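Mallette d'écriture Wilik
Réf. 2527
Prêt de quatre semaines, pour lycées et ateliers d'écriture

La mallette Wilik réunit 14 objets de la réserve pédagogique de Firnby, à prendre en main, à retourner, à sentir aussi (le cuir du porte-plume garde une odeur étonnante !). Chacun voyage dans son étui avec une étiquette volontairement muette : ni date, ni provenance. Les réponses sont dans le livret de l'enseignant.

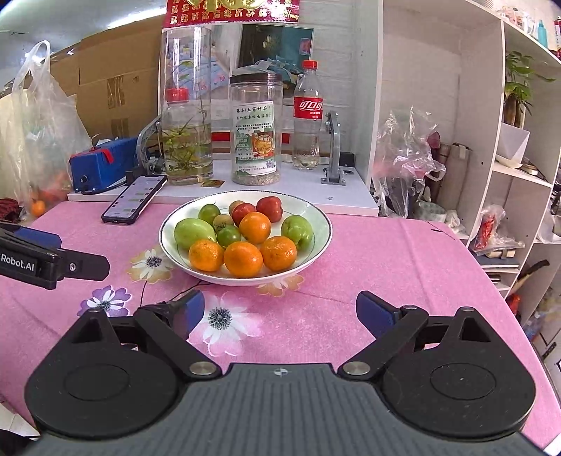

Les 121 cartes de consigne sont la grande nouveauté de cette édition, et nous en sommes vraiment contents. Aarne Väisänen les a toutes réécrites après une saison d'ateliers au lycée Niskanen : des phrases courtes, un verbe, une contrainte, et c'est parti. Pour la mise en place, une table ordinaire suffit, et une nappe rose à fleurs comme sur la photo convient très bien : les motifs donnent déjà un décor à ceux qui cherchent où commencer. Les cartes « Voix » demandent de faire parler l'objet à la première personne, les cartes « Trace » d'imaginer son ancien propriétaire.

Comptez une séance d'observation avant d'écrire.
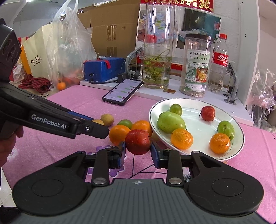
Les cartes « Rumeur » se jouent par groupes de 4 : chaque élève ajoute un détail faux à l'histoire de l'objet, et le dernier rédige la notice. Fous rires garantis, et souvent de très beaux textes.

Contenu : objets et étuis, cartes, livret de l'enseignant, gants en coton
Niveau : de la seconde à la licence
Retrait : accueil de Clullum, sur réservation
Prochaine disponibilité : 19 octobre (novembre est déjà complet)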